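2025-09-07

Dye notebook, madder and iron, second go at the Prerton wool. Gobnait was in first thing and had already weighed out the skeins, bless her, so I could get straight on with the mordant. Alum bath went on before I'd even found my apron. I used the rainwater from the big butt this time and left the tap stuff alone, as Julián reckons the chalk is what pushed our last reds towards brick.

Clothes on the rod, four hangers along it.

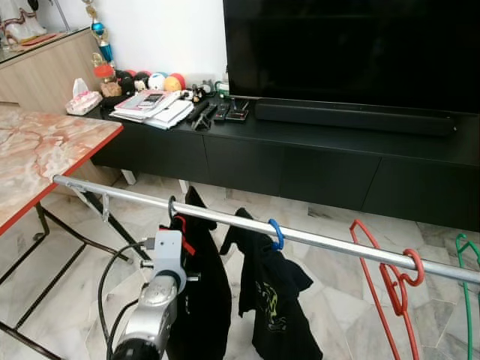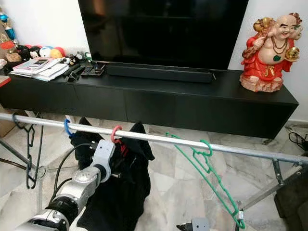
Anyway, madder. Soaked overnight in the enamel bucket, strained through the old muslin (needs replacing, there's a hole you could lose a thumb in), and the pot held 722 g of wet root by the time I'd squeezed it. Brought it up very slowly and kept it under a simmer for 2 hours. I did let it creep up once while I was on the phone to Drundedel about the late fleece - they're now saying October - so if skein 4 comes out brownish, blame me!

Iron dip on half of them afterwards. Lovely plummy purple on the Molier yarn, much flatter on the Baloch, which drinks everything up and goes dull. Gobnait likes the dull one and wants it for her cardigan, so that's claimed.

Still to do: rinse the last 22 g sample, label the lot properly, and do a light test on the kitchen windowsill. Julián, please don't tip the leftover bath, I want to try it on linen.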